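Home News Products Careers Press

May
By Yaneth Huaranga, Skusholm press office

SKUSHOLM HANDS THE DULL PART OF THE JOB TO ROBOTS, KEEPS THE PEOPLE

Skusholm said today that it will extend Fitedeo, its automation program, to the second shift at the Pascual packing site. The program takes over the sorting of returned goods, a task that staff have described in the yearly survey with a consistency the company finds impressive and a vocabulary it will not reprint.

Pascual handles 3000 returned items on a busy day. Until this spring every one of them was picked up, turned over and put down again by a person, who then did it again. No jobs are being cut. The 358 people on the site keep their hours and their pay grades, and 2 new roles have been added for staff who want to train the machines full time. Both were filled from the packing floor, by people who had been telling the engineers how to do it anyway.
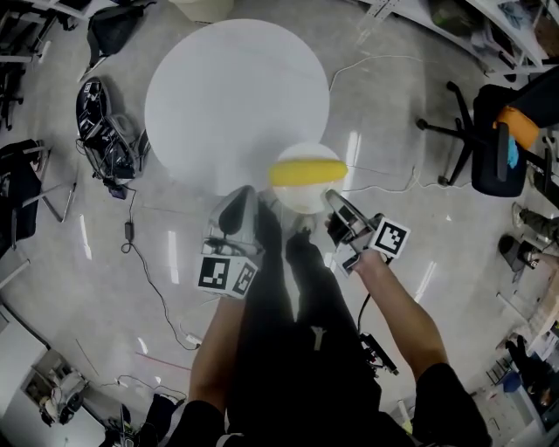
Training is done by hand. Staff work with a pair of hand-held grippers, pick things up the way they always have, and the recordings go to the software team at Zurus. Round objects have needed the most patience. The team has logged 1059 recordings so far, and the software has learned a good deal about holding on and somewhat less about letting go.

"I was promised the robots would take my job," said Huaranga, who spent six years in returns before moving to the press office. "What they took was the part where my wrists hurt. I still have to go to the meetings."

Workers on the line will check the machines' choices and handle anything odd, which in returns is a broad category. Rotation between stations goes from weekly to daily, and the quiet half hour at 3 p.m. stays where it is after strong feelings were expressed.

Questions about Fitedeo can be sent to the Skusholm press office, where they will be answered by a person.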